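Gripper fault latches in sim, does not clear on reset

kkuroda
31 March 2025
Running the kitchen tasks in Gralari, build 18. After a grasp the gripper reports a force fault, the arm freezes, and the reset call returns OK without clearing the flag. It failed on 4 of 800 episodes. The log stops at step 1,287 each time.

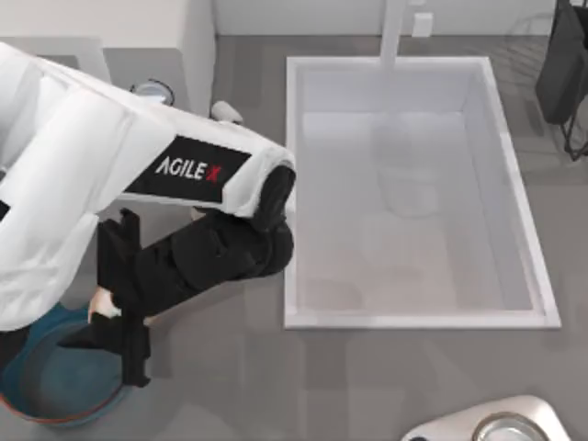
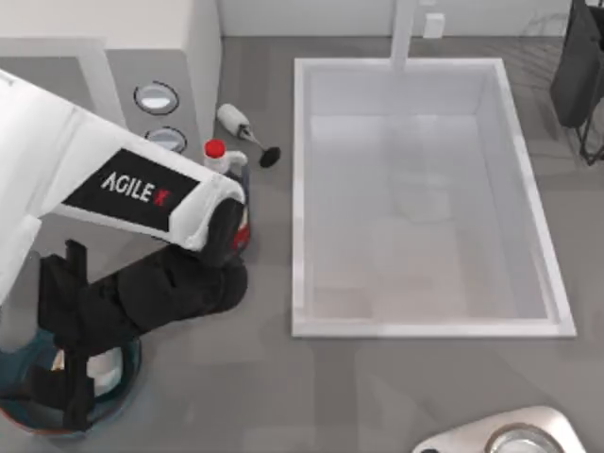
Sink side, the two above. Microwave side, next one.

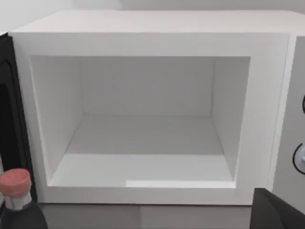 Comfort Dankwa
Which contact solver? We had the same latch in November with Folix and it was finger penetration, a couple of millimetres into the object.

kkuroda
Default solver. Penetration depth is under the limit in all four logs.

everett_k
Then it's your timeout. Same step every time is a counter, not physics. I'd close this.

Comfort Dankwa
Disagree. A timeout shouldn't raise a force fault, and reset shouldn't return OK with the flag still set. If that gets onto hardware, someone reaches in thinking the arm is cleared.

everett_k
Fair on the reset. I still say the trigger is the watchdog — try doubling it.

kkuroda
Doubled it. Fault moved later, same code. Reset behaviour unchanged. Filing the two separately.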